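Bedspreads and Making the Bed: Questions from Guests and Housekeepers
Retdale Guest Rooms
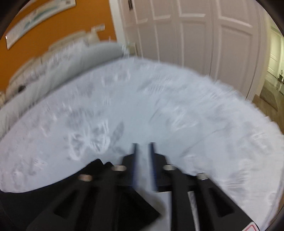

We get most of these questions by email in October, when people change over to heavier bedding. Answers are by Leonilde Pacheco, who runs the linen room.

What size bedspread do I need?
Measure the mattress across the top, then add the drop on both sides. If you want the spread to cover the side rails, measure down to the point where you want it to stop. Mattress depth varies a lot, so don't go by the bed size on the label alone.

Does the bedspread go over or under the pillows?
Either is fine at home. In our rooms it goes over the mattress only, and the pillows are set on top afterward. It takes less time and the spread stays flatter.

How do I get it straight?
Start at the foot. Line up the bottom edge first, walk the fabric up toward the head, then check both sides. Pull from the corners. Smooth with a flat hand from the middle outward.

How often do you wash them?
Sheets are changed for every guest. Bedspreads are washed after every stay as well. At home, once a month is enough for most people, more often if a pet sleeps on the bed.

Can I wash a light-colored spread with other things?
Wash it alone or with whites. Pale blue picks up dye from jeans and dark towels very easily. Use cool water and skip the fabric softener.

Mine won't fit in my washer. What should I do?
Take it to a laundromat with a large front loader. A spread that is packed in tight won't rinse properly, and the detergent left behind makes it stiff.

Where do I keep the spare?
On a closet shelf, folded loosely in a cotton bag. Plastic traps moisture. Refold it along different lines every few months so the creases don't set.

Do you sell the ones in your rooms?
No. We buy them in bulk from Rønning, and the last order was for 119. Gunnel Grønli at the front desk can give you the style name.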